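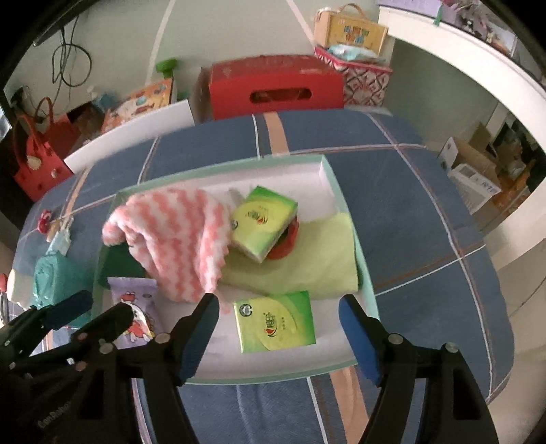 Ellis Varnam

Event Publicity Project: Final Report
Submitted 20/05/2020

The task was to plan and carry out the publicity for a small live music event and then report on what was done. I chose the winter concert at Bonstead, a one-night show held each December in the old drill hall. The bill had 6 acts, mostly reggae and folk, with Ccori as the headline band.

Aims

I wanted to find out which kind of publicity sold tickets. The hall holds more people than usually come, and the organisers had only ever used posters and word of mouth. My budget was 62 pounds, most of which went on printing.

What I did

I wrote one press release and sent it to 40 contacts: local papers, two student radio stations, music blogs and listings pages. The list was kept in a spreadsheet with a column for replies. Ccori sent me a short biography and a sound clip, which I put in with the second mailing. Flavmont, the record shop on the high street, let me leave leaflets by the till and played the band's single in the shop.

I also set up an event page, which had 1598 views by the night of the concert. Tickets were sold through Trustness, a booking site that asks buyers where they heard about the event. The question is optional and a lot of people skipped it.

Results

Most of the contacts did not reply. One paper printed the release almost word word for word, and one of the radio stations asked the band in for an interview. Among buyers who answered the Trustness question, friends came first and the event page second. Leaflets came last, although people who paid at the door were not asked, so leaflets may have done better than this shows.

Problems

The first mailing went out too late for the monthly listings. I had also put the wrong door time on the release and had to send a correction. Two blogs kept the old time up.

If I did the project again I would start in the autumn, print fewer leaflets and ring the papers a few days after writing to them. I would also put the Trustness question to people at the door.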